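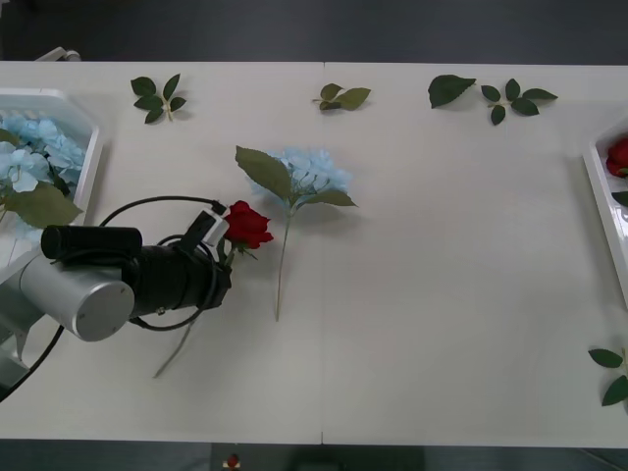
Red rose and pale blue hydrangea, from the stems set out on the white table.

Minutes of the Flower Table Group, Saturday, Tlapale Hall

Present: Elvia Meléndez (chair), Noemí Mendoza, Estrella Mendoza, Fulgencio Robles, and Joar Engström taking these notes. Elvia opened with a warm welcome and her thanks to everyone for coming out in such heat, and we were a good ten minutes on the subject of Estrella's lemon cake before any business got done.

Last meeting's minutes were read and accepted, with one fix: the July supper is at Fokcombe and starts at 8, so please change your calendars if you copied it down wrong (as I did!).

Noemí went over the centerpieces for the supper. We will have 20 tables, each with a low vase of roses and hydrangeas, and she would like the roses to sit a touch higher than the blue.

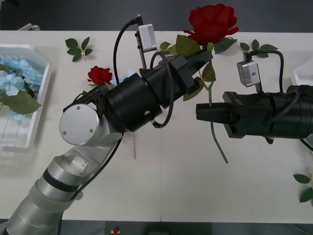 Do the stems need to be cut down before they go in the vases?
Noemí would rather bend the ends up inside the vase, so the flowers can go in taller ones next year.

Fulgencio then gave his report on storage, and a very thorough report it was. The cupboard at Koltum is ours until fall, and he has cleared two shelves in it.

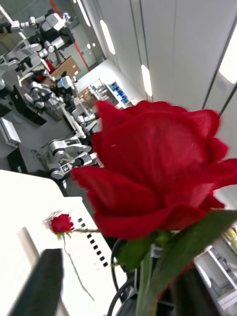
Dusting came next, and Estrella kindly offered to take it on again with her soft paintbrush. She reminded us to go gently and work from the center of each bloom outward. The big red roses need the most patience, with those outer petals curling back at the tips and a cloth-like weave that she feels should never be scrubbed. Leaves can be wiped with a barely damp rag. Elvia asked that nobody use hair spray on anything, and this was agreed to with some laughter.

Ribbon: Joar to order 100 yards of the plain cream from Skirnau. Fulgencio spoke up for green, at length and very nicely, and was outvoted.
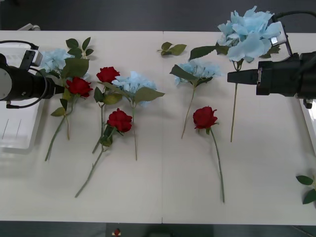
Roses and blue hydrangeas laid out on the table, leaves and all.

Next meeting is at 4 in the same room. Noemí will bring the vases and Estrella has promised another cake.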